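Course project report, group 7
Submitted in January

# Water use in shared student kitchens

## Background

Our project looked at how much tap water is used in the shared kitchens at Stindine, a student residence with 13 kitchens on four floors. The building has one water meter per floor, so the housing office knows the total but not where it goes. We wanted to find out how much is used at the sink and whether a low-flow faucet insert would make a difference.

## Method

We put a small clip-on flow meter on one faucet per floor and logged readings for three weeks. In the first week nothing was changed. Before the second week we fitted an insert from Justside on two of the floors and left the other two alone. Residents were told about the meters by a note on the door – we did not tell them which floors had the insert.

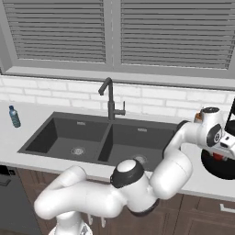
The meters saved a reading every 50 seconds. We copied the data to a spreadsheet each evening and removed any run shorter than two readings, mostly drips. One meter stopped logging for a night in the second week, and we left that night out for all four floors so the totals could be compared.

We also handed out a short survey on dishwashing habits. It asked whether people rinse under a running tap, fill the sink, or use a bowl.

## Results

Over the full period the four faucets used around 3,000 liters. Use was highest between 6 and 8 p.m. on every floor. The two floors with the insert used less water in weeks two and three than in week one, but one of the floors without it also dropped a little. We think some people had gone home for the break by then.
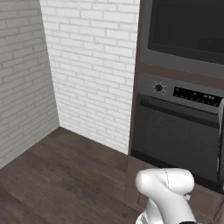
*Figure 2. Built-in appliance column with dark brown wooden cabinetry.*

In the survey, most people said they rinse under a running tap. Several wrote that the insert floors had "weak" water and that filling a large pot took too long. Pot filling is a fixed amount, so a slower tap saves nothing there.

## Problems

The Kundov meters we borrowed read low at very small flows. We checked them against a measuring jug and corrected the numbers, but the correction is rough. Three weeks was also too short. A follow-up at the Bouchard building is possible in the spring if the meters are free.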